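Worngate's shared kitchen gets a chopstick sort-out

Nov 6, 2025

I stopped by the Worngate shared kitchen to see how the big utensil tidy is going, and wow, they own a lot of chopsticks! The plan is a proper home for everything before the next supper club, which seats almost 30.
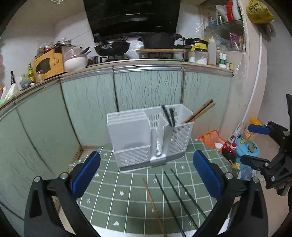

Chopsticks are the headache, mostly because pairs keep getting split up. The white holder has a slatted side where two wooden ones are leaning, and the black pair has the middle slot (I'd have put them all together, but okay). Knives are getting sorted next, then the ladles.

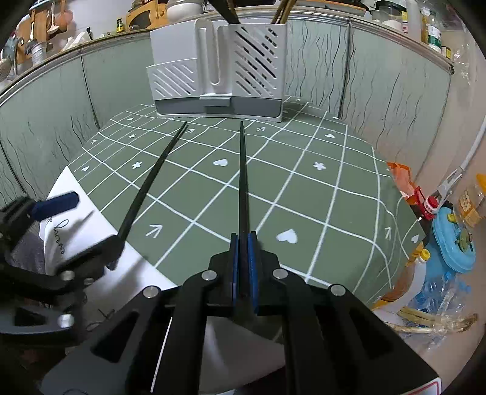
Yen-ting Ho would like the wooden ones kept apart for cooking, and asked if spare pairs could go to the Zutport kitchen.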